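Stuleo publishes plans for two-armed robot build in shared workshop

09/11/2023

Stuleo, the shared workshop in Jallinier, today announces the release of the full plans for Stitis, a two-armed handling robot designed by its members for use in small workshops and home garages. The plans, the parts list and the simulated model are free to download and may be changed by anyone who wishes to build their own.

Work on Stitis began in August. The members agreed at the outset that every movement would be tried in simulation first, so that faults in the control program could be put right before any money was spent on motors.
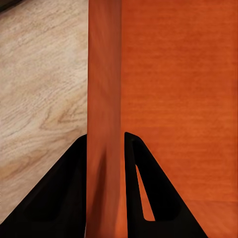 The budget was set at 763 euros for printed parts, wiring and the frame. Arms are not included in that sum, and builders are expected to supply a pair of their own. The control program has been written to accept different makes, and a short guide to fitting them is supplied with the plans — builders should read it before ordering any brackets.

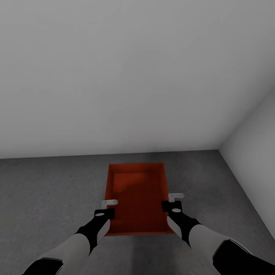 Moving a load with two arms is harder than moving it with one, as both must keep the same pace. The Stitis program therefore treats the pair as a single machine and sets one path for the load itself. The first exercise in the guide uses a red tray with low sides, set on the floor between the arms, with one gripper at each long side. Builders may alter the size of the tray in the settings file.

Support for the release has come from Gashi, a local supplier of tools and fixings, which will provide bench space for 9 months. Stuleo will use the space to assemble the first working machine and to test the printed parts under load.

Introductory sessions for new builders will be held at the Jallinier workshop and will last two hours. Places may be booked at the front desk. Members of the press who wish to visit are asked to write to the Stuleo office in advance.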